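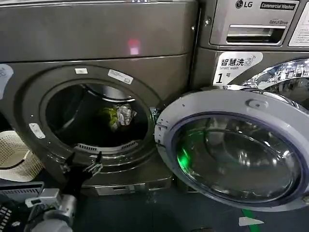

Why not just replay the joint log, a student asked after last year's version of this lecture; the arm was moved through the whole unloading task once, the encoders recorded everything, and the garments came out. The short reply is that replay reproduces the motion and the task requires a result. These notes are the long reply.

Lecture 7: Demonstration by Hand and by Remote Control
Revised 2025-11-05

Reading before the lab: Chapter 4 of the course reader, and the Zesgate quick guide up to the section on workspace limits.

7.1 Terms

A demonstration is a time-stamped record of what the robot sensed and what it was commanded to do while a person was in charge of it. Both halves are needed. A video of a person emptying a washer by hand is useful for other purposes, but it has no robot commands in it and is not a demonstration in the sense used in this course.

An episode is one demonstration from a defined start condition to a defined end condition. For the unloading task, the start condition is: door open, items in the drum, arm outside the opening, gripper open. The end condition is: no items in the drum, arm outside the opening, gripper open and empty.

A policy is the function fitted to the episodes. It takes the current observation and returns the next command or a short run of commands.

7.2 Showing the task by hand

In kinesthetic teaching the operator holds the arm and moves it. The controller compensates for gravity, so the arm stays where it is left and yields when pushed. Joint angles are read from the encoders.

The main advantage is that contact can be felt. When the wrist touches the rim of a drum, the operator knows it at once and backs off. Operators with no training produce usable paths within a session.

The disadvantages are specific to enclosed spaces such as a drum:

The operator's hands and forearms enter the camera view. A policy trained on those images may come to depend on a hand that will be absent at run time.

The operator stands where the arm needs to be. At a front loader the door swings out to one side and takes away half of the standing room.

Gripper opening has to be commanded separately, normally from a button on the wrist. Timing errors between the button and the arm motion are common.

The recorded torques contain the operator's push. They can't be used as a contact signal without correction.

7.3 Showing the task by remote control

In teleoperation the operator moves a leader device and the arm follows. We use the Tello leader arm in the lab. It has the same joint order as the follower, so no inverse kinematics is needed between the two, and the operator can see from the leader when a joint is near its limit.

The operator works from the robot's head camera. This restriction is deliberate. If the operator looks around the side of the machine and grasps an item the camera can't see, the episode contains a correct action with no visible cause. The policy can't learn that action from the images it is given. Enough such episodes and it will learn to reach at random.

The disadvantage is loss of touch. The leader arm in our lab returns no force. Operators compensate by slowing down, and the slow section is recorded along with everything else. Expect the fitted policy to hesitate at the rim in the same place the operator did.

7.4 The laundry task in detail

Front loaders are used in this course for practical reasons. The opening is round and fixed, the items have no fixed shape, and the surfaces are difficult for a camera. The following points should be considered when planning episodes.

Surfaces. Door glass is curved and reflects whatever is in the room. Chrome rings do the same with the ceiling lights. A reflection moves when the head moves, while a label on the front panel stays attached to the machine. If the head is allowed to move during an episode, record the head joints too.

Dark interior. Exposure is set by the whole image. With a bright room and an unlit drum, dark garments at the back may be lost altogether. Lock exposure before the first episode and leave it locked for the session.

Adjacent items. A yellow-green garment and a shiny silver-gray one lying side by side are easy to tell apart by color. Two dark socks are not. Begin with high contrast and reduce it in later sessions. Shiny fabric also changes brightness when it is folded, so avoid relying on a single color threshold for it.

The rim. The lower edge of the opening is the most frequent point of contact. Thin fingers held wide apart can catch there. Teach an approach with the fingers closed until the fingertips are past the rim, then open. The same applies on the way out, with the item held.

The door. It is an obstacle for the full length of the episode. Operators who attend only to the drum will strike it with the elbow of the arm on withdrawal. Check the elbow path at low speed before recording.

Identity of the machine. In a row of similar washers, a policy may use a sticker or a number label to locate the opening. This works until the robot is placed in front of the next machine. Vary the machine and the base position between sessions.

7.5 Recording

Lendik logs camera frames, follower joints, leader joints and gripper command on one clock. Joint streams are stored at 120 Hz. Camera frames are stored at their own rate and matched afterward to the nearest joint sample. Don't resample before saving; resampling is a processing step and may have to be redone.

Each episode gets a text field. Write what the task was and anything that differed from the standard start condition. "Unload two items, second item under first" is sufficient. "Good run" is not.

Mark the result as success, failure or void. A failure is an episode in which the task was attempted and the end condition wasn't reached. A void is an episode spoiled by something outside the task, such as a person walking through the workspace or a dropped connection. Keep failures. Delete voids only after the lab instructor has seen them.

7.6 How many episodes

The course data set, Hilano, contains 3345 episodes of loading and unloading, collected through May of this year. Of these, 400 were shown by hand and the rest by remote control. The hand-shown episodes are kept in a separate directory because of the forearm problem described in 7.2.

For the lab, each group collects 26 episodes and fits a policy starting from the supplied weights. This is too few to train from nothing. It is enough to show the effect of a consistent or inconsistent operator, which is the purpose of the exercise.

Consistency matters in a particular way. Suppose one operator always takes the left item first and another always takes the right. Each set is learnable alone. Merged, and fitted with a squared error loss, they give a policy that reaches for the gap between the two items. Decide the order before recording and write it down. Policies that represent more than one mode are covered in Lecture 9.

7.7 Drift and correction

At run time small errors accumulate. The gripper arrives a little low, the camera view no longer resembles anything in the episodes, and the next command is worse than the last. Good demonstrations make this more likely in one respect: an operator who never errs never shows how to recover.

Two remedies are used in the lab.

Offset starts. Begin some episodes with the gripper displaced from its usual approach, and record the return to a good path. Do not record the act of displacing it.

Takeover. Run the policy with the operator holding the leader. When the arm drifts, the operator takes control, corrects, and completes the item. Only the operator's part is labeled as demonstration. Align the leader with the follower before switching over, or the arm will jump.

7.8 Lab procedure

1. Confirm that the washer is off and its door is fully open.
2. Load the Zesgate workspace file for your station. The software stops are active only after the file is loaded.
3. Test the emergency stop with the arm clear of the drum.
4. Move the arm by remote control to the rim, into the drum and back out with no items inside. Do this twice. Do not record.
5. Place the items. Lock exposure.
6. Record in blocks, changing operator only between blocks.
7. Play back the first episode of each block before continuing. Check that the gripper command agrees with the images.
8. Enter text fields and results before leaving the station.

No one reaches into the drum while the arm is powered. To rearrange items, press the stop, rearrange, step back, release.

7.9 Problems

Problem 1. Plot leader and follower angle for the elbow joint over one episode. Estimate the delay. State whether the policy should be fitted to the leader values or the follower values as commands, and give your argument.

Problem 2. From your own episodes, find the interval in which the gripper crosses the rim. Compare its duration between operators.

Problem 3. Fit one policy to images with the machine labels masked and one to images left as they are. Test both at the neighboring washer. Report failures by phase: approach, rim, grasp, withdrawal.

Written answers are due at the start of Lecture 9. Submit the Lendik session folder with them, unedited.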